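Living > Garden > Features

We use cookies to improve your experience. By continuing to browse you accept our cookie policy.

The vase can wait

I bought my first proper bunch of flowers for myself at the Wornham market, from a stall called Gilmartin, and I killed it in 4 days. Dahlias, they were, the colour of a good sunset, and I'd stuck them in a jug on the windowsill in full afternoon sun right next to the bananas. Every single thing wrong, all at once!

Since then I've become a bit of a bore on the subject (ask anyone who's been to mine for tea). I started a notebook. I've written up 283 bunches in it now, from servo carnations to the big armfuls the growers at Firdale sell off the back of the ute, and my favourite page is still the one on vessels, because I used to think they didn't matter.

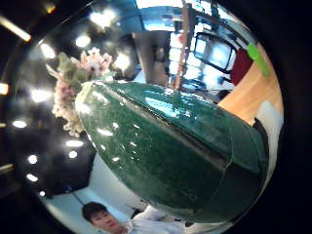
Dark green glaze with a lighter fleck.

They do matter, mostly on the inside. A ceramic pot that hides its water also hides how murky the water's got, and that's how you end up with a smell in the lounge room that everyone politely blames on the dog. I scrub mine with hot soapy water between bunches, right down into the bottom where the brush doesn't want to go.

The next thing is the cut. Growers at Firdale pick before breakfast while it's still cool, and they were a little horrified when I told them I used the kitchen scissors. Sharp secateurs, they said, and take a good couple of centimetres off

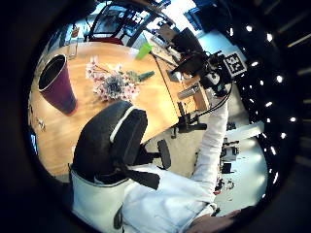
on an angle, then straight into clean water, no wandering off to answer the phone. Strip any leaf that would sit below the waterline too. I was lazy about that for years – I liked the look of all that green – and my water went to soup by the third day.

Then there's the sachet, which I'd always chucked in the bin. I use it now, and I change the water every second day, and my best chrysanthemums lasted 12 days last December in a week so hot the butter gave up. Tulips I still can't manage. They flop about like teenagers whatever I do.

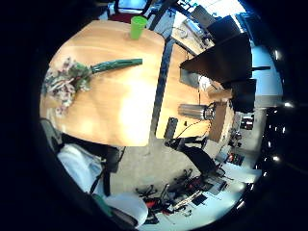 A reader from Stanby wrote in to say I'm far too fussy, that she has never once bought a sachet, and that her roses get a splash of lemonade and 5 minutes up to their necks in a bucket before they go anywhere near a vase. I've tried the bucket since and I'm keeping it. The lemonade I'm still thinking about.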